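# Two-Arm Floor Station: Configuration and Ordering Information

The Tralodstead two-arm station is supplied by Drerkine to facilities departments, teaching laboratories and sorting operations that handle light, flexible goods at floor level. It is sold as a complete unit or as separate arms for customers who already own a controller. This page sets out what is included, what must be budgeted separately, and what the receiving site should prepare before delivery.

## What Is Included

- Two arms with power and signal cables
- One controller with a wall plug supply
- One parallel gripper and one angled two-finger gripper
- Mounting hardware for a bench edge or low frame
- Printed setup guide and one remote setup session

The arms may be fitted with matching grippers at the time of order. Customers who are unsure which pair to choose are advised to begin with the mixed set and exchange one gripper within 36 days of delivery. Exchanged parts must be returned in their original packaging.
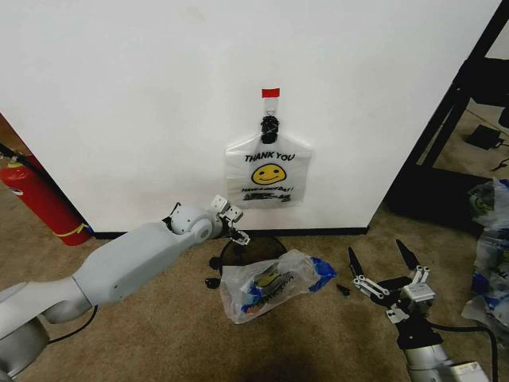 Packaging film and shopping bags remain the most demanding materials for which the station is regularly requested, and they should be given their own line in any planning document. A bag changes shape each time it is touched, and a gripper chosen for boxes may not hold it well. Buyers should list the positions in which material will be presented. A bag hanging from a wall hook with its handles gathered, a crumpled clear bag on carpet and a heap of printed bags to one side each call for a different approach, and a site that expects all of them should allow more setup time than a site that expects only one. Requests for sample testing may be sent to Wiebke Pfeiffer in Applications. Please send at least 36 pieces of each material.

## Site Requirements

The station may be used on hard floors or low-pile carpet. Cables must be routed outside the reach of both arms and secured before power is applied. Fire extinguishers and exits must remain accessible at all times – this applies to temporary installations as well.

A clear floor area of 93 square feet is recommended, including standing room for one operator. Doorways on the delivery route should be measured in advance.

## Budget Planning

Quotations are prepared individually and remain valid through the end of the month following issue. The following items are not part of the base price:

| Item | Order basis |
|---|---|
| Replacement finger set | Per pair |
| Extended cable set | Per arm |
| On-site training | Per day |
| Annual inspection | Per station |

Finger sets should be inspected after every 300 hours of operation. Institutions with a fiscal year ending in July should submit purchase orders by the close of May to allow for invoicing.

## Ordering

Please quote catalog number 1906 in all correspondence. Orders and quotations are handled by Heike Rothe; questions on delivery and site preparation should be directed to Bjartur Riis at the Skelside warehouse.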